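Home | Tickets | Known Problems | Search | Log In

Ticket 577: Dishwasher stops mid-cycle, E7 on the display
Posted by Morag Tosh, Sunday, 7:40 pm

Hi all! I'm putting everything in one place so I quit repeating myself on the phone. The machine is a Bomora, the full-size one that came with the house, and it has been giving up partway through the normal wash. It fills fine, it sloshes for a while, then there's a click and a hum and the display goes to E7. Water sits in the bottom, maybe up to the heating loop. If I hit cancel it drains a little, grumbles, and quits again.

What I tried first (the obvious stuff, I know):

Cleaned the filter. It was gross. Two olive pits and a chunk of label off a jam jar. Ran it again, same E7.

Unplugged it overnight. It ran one whole cycle the next morning and I was so pleased with myself, and then it failed again after dinner.

Switched to the quick wash. That one finishes maybe half the time, which is almost more annoying than never.

Update, 9:15 pm
Lachlan Geddes wrote back on the ticket and asked me to look at the drain hose under the sink. I had to take out every cleaning product we own to get to it (why do we have three bottles of silver polish? we have no silver). The hose goes straight from the machine to the sink drain, and it lies flat along the floor of the cabinet with no loop at all. He says it should go up high under the counter before it comes back down, or sink water can run backward into the dishwasher. So I tied it up with a strip of old pillowcase. Very fancy!

Ran the normal wash at 85 minutes on the dial. It got to 5 minutes left and stopped. E7. So, closer? I'm calling it closer.

Update, next day
Bailed out the bottom with a measuring cup and a sponge, then took the cover off the pump like Lachlan said. Power off at the breaker first, and a towel down, because there's always more water than you think. There was a sliver of glass in there wedged against the little fan part. I got it out with the long tweezers and the fan turns with my finger now. It was stiff before.
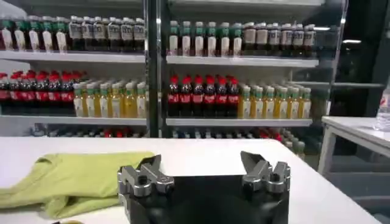

Do I need to replace the pump if the fan turns freely again?

Leave the old one in for now and run two full cycles. If E7 comes back with the fan clear and the hose up high, order the pump, and get a new gasket along with it.

Okay, first full cycle is done and the bottom is draining the way it used to. The second one is going now with the dinner plates in it. I'm leaving the ticket open until I've had a week with no E7, and the pillowcase stays up until I get to the store for a proper clamp.

Status: open, waiting on customer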